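Caring for Wood-Grain Tables and Panels in Shared Rooms
Household Advice Service, Poon Community Centre

The following guidance applies to tabletops, cupboard doors and loose shelves with a wood-grain finish. It is issued to all hall users and is equally suitable for the home.

Identify the surface first

Many wood-grain surfaces are not solid timber, and a product suited to one finish may dull or cloud another. Look at the underside or at a screw hole. Bare chipboard or fibreboard indicates a veneer or a printed finish, and these should be treated as sensitive to water. If the material remains in doubt, use only a damp microfibre cloth and a drop of mild dishwashing liquid.

Routine cleaning

Crumbs and grit are to be removed with a dry cloth before any moisture is applied. Wring the cloth until it no longer drips. Wipe in the direction of the grain, then dry the surface at once with a clean tea towel. Methylated spirits, cream cleansers and scouring pads are not to be used on coloured or wood-grain finishes. 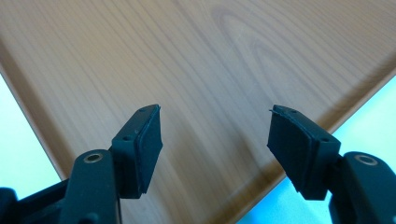

Edges and corners require more attention than the flat of a panel. Grime from hands and sleeves collects there, and a swollen edge is seldom repairable. Where the edge is rounded and darker than the face, marks are easily missed, so run a fingertip along it after wiping. Grain lines that bend into a pointed arch should be followed in short strokes along each side of the arch. Work from the middle of the panel outward and finish at the corner.

Marks and scratches

White heat rings may fade if left uncovered for a day or two. Sticky residue from tape can be softened with a little eucalyptus oil on a cotton bud, tested beforehand in an inconspicuous spot. Fine scratches may be disguised with a wax filler stick. Choose the lighter of two shades - a dark filler draws the eye on a muted tan surface.

Storage

Loose panels should be stored upright, with an old towel between each pair, and kept clear of concrete floors. A panel 900 mm long or more should be carried by two people. Do not lean panels against a heater.

Queries about the centre's own furniture may be directed to Glória Correia at the front office. Replacement cloths are kept in cupboard 17.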